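自動化・ロボット実装 掲示板 > 安全と作業基準 > スレッド

件名:PC分解セルの作業基準について、ご意見をください

投稿者:plorketti_line
2019年7月13日
はじめて投稿いたします。日本語は母語ではありませんので、おかしい表現がありましたらお許しください。
私はNazariという小さい会社で、中古デスクトップPCの部品をロボットアームで取り外し、また取り付ける工程を担当しています。社内の名前はPlorkettiセルです。いま作業基準書の第3版を書いていますが、次の点で社内の意見が分かれています。

1.筐体は必ず横に寝かせ、側板を外して、内部を上に向ける。
2.ケーブルの近くでは、アームの速度を毎秒60ミリまでとする。
3.グリッパの指がケーブルに触れた場合は、すぐに停止し、人が確認する。
4.CPUは治具の四角いポケットにだけ置く。机の上に直接置くことは禁止する。
5.作業前に、電源コードが抜けていることを人が確認し、記録に署名する。

特に3番です。厳しすぎると言う人と、足りないと言う人がいます。作業の様子をご覧のうえ、ご意見をいただければ幸いです。
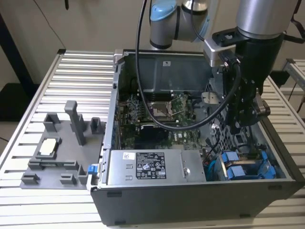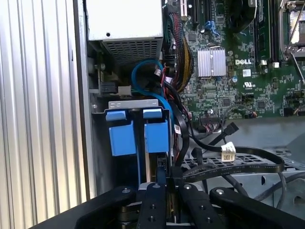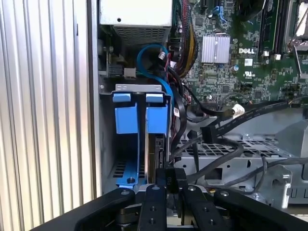
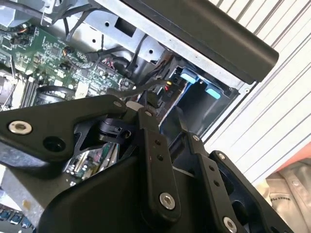
3番を厳しいと言う人の理由は、停止の回数です。先月の記録では、200台の作業で82回停止しました。そのうち、本当にケーブルが傷んでいたものは3件だけでした。私はこの3件を重く見ていますが、現場の気持ちもわかります。皆様の会社では、接触をどのように区別していますか。

投稿者:ねじ山なめ太
お疲れ様です。うちも似たことをやってます。
3番は文面が粗いと思います。「触れた」だけで止めたら現場は回りません。SATAケーブルは柔らかいし、指の側面で少し押すくらいは普通にあります。力のしきい値で二段階に分けて、軽い接触は記録だけ、超えたら停止。これで十分です。

投稿者:zomstead_qa
横から失礼します。私は反対です。
二段階にすると、軽いほうの記録を誰も見なくなります。Zomsteadの以前のラインがそうでした。コネクタの根元が半分抜けかけていても力はほとんど出ませんから、しきい値には引っかかりません。
止める基準を緩めるより、先にケーブルを退避させる手順を入れるべきです。ドライブの上にかかっている青いSATAケーブルなど、クリップで寄せておけば接触そのものが減るはずです。

投稿者:ねじ山なめ太
>>zomstead_qa
退避クリップを付けるのは人ですよね。1台ごとに人が手を入れるなら、自動化の意味が薄くなりませんか。

投稿者:zomstead_qa
>>ねじ山なめ太
5番でどうせ人が電源コードを確認するのですから、そのときに一緒にやればよいと思います。

投稿者:plorketti_line
お二人とも、ありがとうございます。大変勉強になります。
退避の作業を5番の確認と同時に行うことは、考えていませんでした。ただ、機種によってケーブルの長さが違いますので、クリップの位置を一つに決めることは難しいかもしれません。

投稿者:半田こて先
4番に関して。治具は3Dプリントのものに見えますが、静電気対策はどうしていますか。普通の樹脂だと帯電します。CPUを置くなら、導電性か静電気拡散性の材料を指定して、基準書に材料名まで書いたほうがいいです。
あと1番の「必ず横に寝かせ」には固定方法が書いてありません。アームが引っ張ったとき筐体が動いたら、座標が全部ずれます。

投稿者:plorketti_line
>>半田こて先
ご指摘のとおりです。治具の材料は、基準書に書いていません。購買の担当に確認し、材料名を書き加えます。
筐体の固定についても、文章がありませんでした。現場では習慣として行っていますが、書いていないことは基準ではありませんね。第1項に加えます。

投稿者:jotent使い
Jotentのコントローラだと、停止の理由コードを自分で増やせます。「接触・ケーブル」と「接触・板金」を分けるだけでも、82回の中身がだいぶ見えてくるのでは。基準を変えるのはそのあとでも遅くないかと。
それから、アーム自身のケーブルも忘れずに。1枚目のように、筐体の上に輪になって垂れていると、そちらが部品に引っかかるほうが私は心配です。

投稿者:ねじ山なめ太
それは同意。アーム側の配線はまとめたほうがいい。3番については意見を変えませんが、先に内訳を取るのは賛成です。

投稿者:plorketti_line
皆様のご意見を、次のようにまとめました。
・第1項に筐体の固定方法を加える
・第3項は今のまま残し、停止の理由コードを分けて記録する
・第4項に治具の材料名を加える
・第5項の確認のときに、ケーブルの退避を試す(まず一つの機種だけ)
・第6項を新しく作り、アーム側のケーブルの固定を点検項目とする
第3項は、11月の見直しのときに、内訳の数字を見てもう一度相談したいと思います。しきい値の方法も、そのとき候補に入れます。

投稿者:zomstead_qa
第6項の点検は、始業時だけでなく治具交換のあとにも入れてください。配線がずれるのは、だいたいそのときです。

投稿者:plorketti_line
承知しました。そのように書きます。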